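Fotgate Manipulation Challenge

The Fotgate Manipulation Challenge is an annual student competition in robotic handling held at Wudotville Technical College. Teams of up to five students program a robot to move small objects between a table and a container without human help. The event is open to secondary school and first-year college students and is run by the college's Department of Applied Automation.

History

The challenge grew out of an elective course taught by Waldemar Zalewska, in which students were graded on a single pick-and-place exercise. Nafula Kimaro, then head of the department, proposed opening the exercise to outside schools. The first public edition took place in October of the following year, in the college gymnasium. Later editions moved to the Daly Building, where the teaching laboratory has permanent workstations.

Mercy Magesa became director of the challenge after Kimaro's retirement. Under her direction the written examination was dropped and replaced with a design notebook, which teams submit before the practical round.

Format

Each team is assigned a workstation and receives the object list on the morning of the practical round. Programs may be written in any language supported by Sora, the control software developed at the college. Teams may use camera images from the gripper, from a fixed position, or from both.

Scoring is out of 1000 points, divided between the practical round, the notebook and a short interview with the judges. An object dropped outside the container may be attempted again with a deduction. Touching the robot during a timed run ends that run.

The practical round closes at 1700 hours, after which no further attempts are recorded.

Basket task

The basket task is the oldest exercise in the challenge and the only one to appear in every edition. It uses a woven basket and a small object on a white tabletop. Open weave is considered difficult for vision programs, as light passing through the gaps can be mistaken for separate objects.

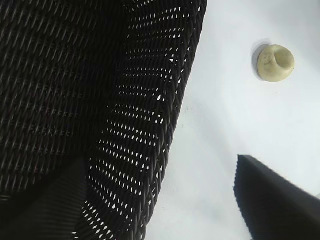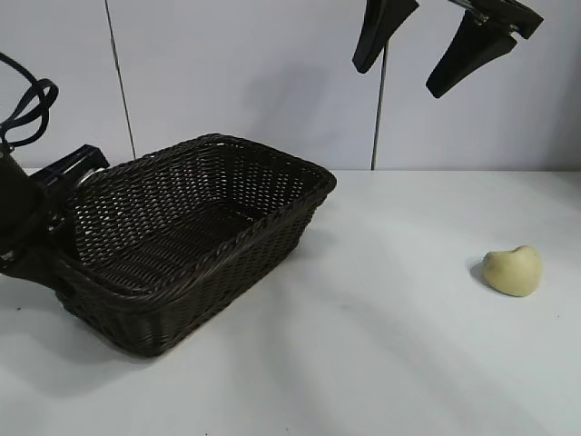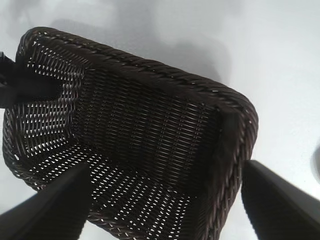
Teams may choose where on the table the basket stands but may not fasten it down. A rule introduced by Mwangi Nyanda, chief judge, requires the basket to remain upright at the end of the run. Contact with the rim is permitted.

Archive

Notebooks and run recordings from past editions are kept in the college library. The collection holds 3067 items and is available to teachers on request. A selection edited by Cosimo Sorrentino is used as course reading in the department.

See also

Sora (control software)
Wudotville Technical College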